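The bus to Dornlow left at 5 and Zanele Visser was on it with one bag and her aunt's keys. It was November and already dark. She had not been to the house in nine years.

The key stuck, then turned. Inside, the heat was off. She found the breaker in the hall closet where it had always been, behind the coats, and the kitchen light came on.

Cremilda Camargo from next door knocked before she had her shoes off.

"You got thin," Cremilda said. "Did they tell you about the piano?"

"What about it?"

"She sold it to a man from Brancombe. For 128 dollars. I told her it was worth more."

Zanele went to look. There were four dents in the carpet and a clean square on the wall behind.

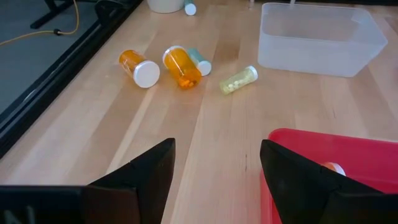
"She said you'd be angry," Cremilda said from the doorway.

"I never played it."

"That's what I told her."

They drank tea with their coats on. Cremilda talked about her hip and the new priest, and how the river had come up to the fence in the spring. Around eight she went home and left half a loaf of corn bread on the counter.

Zanele sat on the stairs. She had taken lessons until she was 12, with Mr. Quintana, who smelled of oranges and hit the lid with a pencil. She could remember one piece, or the left hand of it – the right hand was gone.

She put her fingers on her knees and played what she had. Then she went up to look for blankets.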